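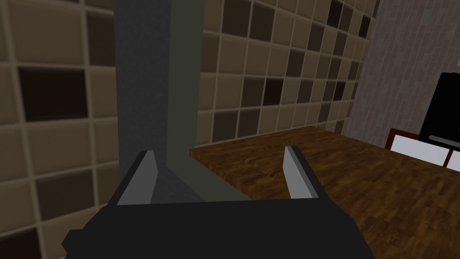 Visit report: Jadetti open day, Hirville
26 Jul 2019

Jadetti opens its test hall in Hirville to outside engineers once a year. We went mainly for the gripper comparison. We have to choose an end effector for the small-parts cell before the end of September, and two of the candidates on our list were on the program. The morning was hardware on benches, and the afternoon was split between the simulation room and a short session on controllers. These notes follow the order of the day.

Test hall

The hall has four benches in a row, each with one arm bolted to a steel plate. All four arms are the same six-axis model with the same firmware, so the only things that change from bench to bench are the gripper, the wrist camera and the cable routing. Visitors could sign up for a slot and run a fixed pick routine themselves. The slots were short and the staff kept to them strictly.

Bench 1 had the Zaugg parallel gripper, electric, with flat steel jaws. Bench 2 had the same Zaugg body with rubber pads on the jaws. Bench 3 had Jadetti's own two-finger adaptive gripper, in which each finger is a four-bar linkage with a flat pad at the tip. Bench 4 was a suction cup and was of no use to us, as most of our parts have holes in them.

The routine was the same everywhere. The arm moves above a shallow tray, takes an image, goes down, closes, lifts, moves to the drop point and opens. The tray held machined bushings, molded clips and short lengths of tubing. There was a pendant on each bench with three settings open to visitors: closing speed, force limit and opening width before the approach. Everything else was locked.

Zaugg parallel gripper, steel jaws

The jaw motion is very even and there is almost no play at the tips when the jaws are closed. I pushed sideways on a held bushing and could not feel it move. On the bushings it was the best gripper in the hall. On the clips it was poor at the default force limit and fine after I turned the limit down, which the staff had clearly expected, because the next person at the bench was told to do the same thing before starting.

The weak point is the opening width. With the jaws fully open there is little room on either side of our largest part, and the vision system would have to be right every time. The jaws also travel slowly over the last part of the opening stroke. This is a setting in the Zaugg drive and can be changed, but only with their own configuration tool, and that tool was not on the bench PC.

Connector: M12, on the side of the body, pointing out at a right angle. In our cell it would hit the guard in at least one pose. There is said to be an angled version with a longer lead time.

Zaugg parallel gripper, rubber pads

Same body, so the same notes on stroke and connector. The pads make the clips easy and the tubing reliable at any force setting I tried. They also leave a mark on polished parts. I took one bushing under the inspection lamp after a run and there was a dull patch where the pad had been. It wiped off. The pad material can be changed and we should ask for the list.

Bench staff replace the pads by hand with two screws per jaw. After a change the zero position has to be taught again. That took one short menu sequence and I could follow it without the manual.

Jadetti adaptive gripper

This was the one I had come to see. The fingers open much wider than the Zaugg jaws and tilt inward as they close, so the contact pads only come parallel near the middle of the stroke. With a wide part, the pads meet it at a slight angle and the linkage then lets them settle. On the tubing this works well. On the bushings the part sometimes turned a little during the last part of the closing motion, and the drop position was off by the same amount.

Jadetti gave a cycle life figure of 2,645 hours between linkage inspections at the test load. I asked what the test load was and was told it is on the data sheet. The data sheet at the bench listed 560 grams for the fingertip grip. Our heaviest part is well under that.

There is visible play at the fingertips when the gripper is open. It mostly goes away under load. For our clips this would not matter. For the bushings it probably would, unless the drop fixture has a lead-in.

Wrist cameras

Each bench used the same small color camera, mounted on a bracket behind the gripper and looking along the fingers. On the Zaugg benches the jaws take up only a small part of the image. On the adaptive gripper the body fills much of the lower middle, and with the fingers open they stand on either side and block part of the area next to the target. Closing the fingers before the image is taken would help with this, at the cost of a move. A bracket with more offset would help too, although it adds to the swept volume.

Exposure was fixed on all benches. Direct light from the roof windows reached bench 3 late in the morning and detection on the tray got worse for a while. The staff pulled a blind down and carried on.

Simulation room

After lunch the group moved upstairs. Jadetti uses a simulator called Greseo to test grasp software before it goes to an arm. The gripper in it is a two-finger type with a black body and lighter gray faces on the inside of the fingers. The test rooms are household kitchens. I asked whether there was an industrial set and the answer was that it is being worked on.

The kitchen we were given had walls of square tiles in a mix of cream, beige and several browns, with a wooden countertop along one side and a gray pillar close to the arm. It sounds like an odd choice for a firm selling into factories, but the tiles are a fair test for a vision system. They give strong edges and repeated corners everywhere, and a feature matcher that has only seen gray benches will lock onto the grout lines. One of the two matching methods on offer did exactly this in our session. The other did not, and was much slower.

The view from the virtual wrist camera is useful for looking at the blocking problem described above. With the fingers wide open and nothing between them, there is a clear gap through the middle of the image, and the finger bodies hide whatever is directly behind them. The base of the pillar is a good example: a planner working from that one image would not know where it ends. Jadetti's answer is to keep a map from earlier poses. Ours would more likely be a second, fixed camera over the tray.

The grasp planner was run in batch while we were there. A batch is 1,108 attempts with random start poses, and in the run we watched 83 were stopped by the collision check before the fingers closed. The log gives the pose and the pair of bodies for each stop. The pillar appeared often. I would have liked to see the same log for the Zaugg jaws, but there is no Zaugg model in the simulator at present. Zaugg supplies geometry on request and the import is said to take a day or so.

Contact behavior is the part I trust least. The fingers in Greseo are rigid, with no play in the linkage, and friction is a single number per surface. The turning of the bushings that I saw on bench 3 would not show up. The engineer running the session agreed with this and said that they use the simulator for reach, collision and camera placement, and do grip tests on the bench. I think that is the right split.

Controllers

Short session, mostly slides. There are two ways to connect the grippers to the arm controller: through the tool flange, using the controller's own I/O, or through a separate gateway box on the fieldbus. The flange route is simple and gives open, close and one "part present" bit. The gateway gives position and force at a usable rate and allows the force limit to be changed during a cycle. We need the second for the mixed tray – clips and bushings at the same limit did not work on any bench.

The gateway needs its own 24 V supply and DIN rail space. Our cabinet is full. This has to go on the list of costs.

Both makers' grippers work with the same gateway. The configuration file is different, and the Jadetti one can be edited in a plain text editor. The Zaugg file is a binary export from the tool mentioned above.

What I could not check

Noise. The hall was too loud to judge.
Behavior after an emergency stop with a part held. The e-stop on the benches was not open to visitors. Zaugg states that the jaws hold position on power loss. Jadetti states the same for the adaptive gripper with the brake option, and the bench unit did not have the brake.
Coolant. All parts in the trays were clean and dry, and ours are not always.
Spare part prices. To be requested from both.

For our cell

My preference at this point is the Zaugg body with pads, if a pad material can be found that leaves the polished parts clean and if the angled connector can be delivered in time. The adaptive gripper is the better choice for the tubing alone and gives more room for vision error. It would also mean a new drop fixture for the bushings.

Jadetti lends out bench units for two weeks. I have put our name down for one adaptive gripper with the brake option, plus the gateway. Zaugg has a similar loan scheme through its dealer, and I have written to ask for both jaw types. If both arrive before September we can run our own trays on the spare arm, with the fixed camera in place, and compare drop position on the bushings directly.

Open items: pad material list, angled connector lead time, cabinet space for the gateway, Zaugg geometry for the simulator.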